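Lillemthorpe Drive Recovery and Reuse: Progress Report to the Godon Fund
Jan 14, 2025
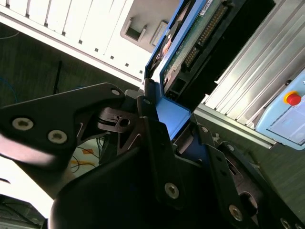 A hard drive assembly in its blue plastic frame, with the green circuit board and its row of gold pins showing.

Summary

The project is on schedule for intake and behind on testing. We have taken in 1,643 drives from the three sites that agreed to supply us, and all of them have been logged. Wiping is going at the pace set out in the proposal. Testing after the wipe has been slower than planned, for reasons given below. Spending is within budget except for connectors and adapters.

Intake and sorting

Most of the drives came out of the old Saavedra server room, which was cleared in two loads. The second load was larger than we had been told to expect and filled the storage cage. We moved the packing shelves into the hallway for two weeks and have since moved them back.

Drives are sorted first by whether they are still in a carrier. Bare drives go straight to the wiping bench. Drives in plastic frames take longer. Some of the frames release with a latch, others are held with screws that have to be kept with the frame if it is going to be used again. We now bag the screws and tape the bag to the frame. Before we did this, 126 frames ended up in the recycling bin with no matching hardware.

Wiping and testing

Every drive is wiped before anything else is done with it. Drives that will not complete a wipe are set aside for shredding by Plilel, who send back a certificate for each batch. So far 185 drives have gone this way.

Testing is the slow step. The full surface test takes most of a working day on the larger drives, and we have only one test station. We tried a shorter test in the fall but stopped when two of the drives it passed were returned by the school that received them. Those drives have been replaced. About 600 drives are wiped and waiting to be tested.

Connectors need more care than we allowed for. Dust in the connector block gives a false failure, so each one is now checked and cleaned before the drive goes on the station. Pins are looked at under the bench lamp at the same time. A drive with bent pins is not forced into an adapter.

Spending

Labor and rent are as budgeted. The line for adapters and cables is overspent because the Saavedra drives needed a type we did not have. We have covered this from the shipping line, which is underspent while finished drives are waiting to go out. We ask the Fund to approve the transfer.

Next steps

A second test station will be set up in February using parts already on hand. Once it is running we will work through the waiting drives in the order they were wiped. No new intake is planned until the cage is half empty. The shredding certificates and the full intake log are kept at the Lillemthorpe office and can be sent on request.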